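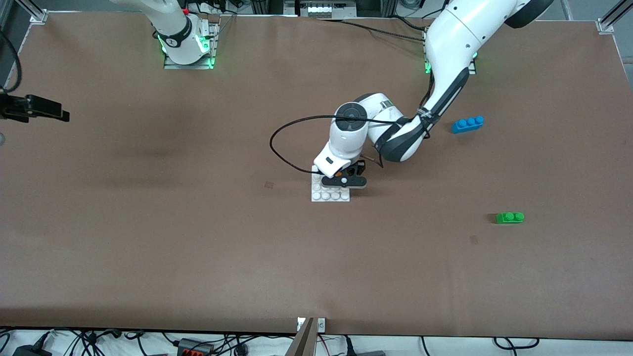
How much does it cost to buy a robot?

It costs the price of the robot plus the price of everything the robot needs before it can do any work. The second part is often a surprise.

Think about getting a pet rabbit. The rabbit might be quite cheap. Then you need a hutch, a water bottle, straw and food, and somebody has to pay the vet. Robots are the same. People who buy them make a long list first, and the arm is only the top line.

What goes on the list?

Start with the arm. Some jobs can be done with one, and some need two, so that one arm can hold a thing still while the other works on it. Two arms cost more than one, and they take up more of the table.

Next comes the hand. Many robot arms are sold without one. A hand with two fingers is called a gripper, and it can pinch small things such as a Lego brick. It can't do everything your hand can do, but it is simpler and easier to mend.

Then there is the table. It has to be strong and it must not wobble. If the table moves by the width of a pencil line, the gripper may miss the brick.

After that come the small things: cables, power supplies, brackets, screws and tape. Each one is cheap, but they add up — and a missing cable can stop the whole job.

A shopping list from Plordale

Bastien Picard plans the equipment for a workshop in Plordale. He wanted to teach a robot to press bricks on to a baseplate. The arms were the biggest cost, so he asked two sellers, Gosselin and Bradov, for their prices. Bradov was cheaper, but its arms would take 11 weeks to arrive. Gosselin could send them in six. He chose Gosselin.

He also set aside £980 for the table and the small things, and £96 for bricks and baseplates. Bricks get dropped and lost, so he bought spares.

What is a budget?

A budget is a plan for money. You write down what you have, what you need and what each thing will cost. Good budgets keep a bit back for things that break. Bastien keeps his in a program called Storkeo, but paper works too.

Do you pay only once?

No. A robot uses electricity every day it runs. Parts wear out, and gripper fingers are often among the first to be changed. People need time to learn how to use it safely, and their time costs money as well.

Try it yourself

Choose a job for a robot, such as sorting pencils by colour. Write down everything it would need, starting with the arm and ending with the plug. Then ask a grown-up to read your list and look for anything you missed.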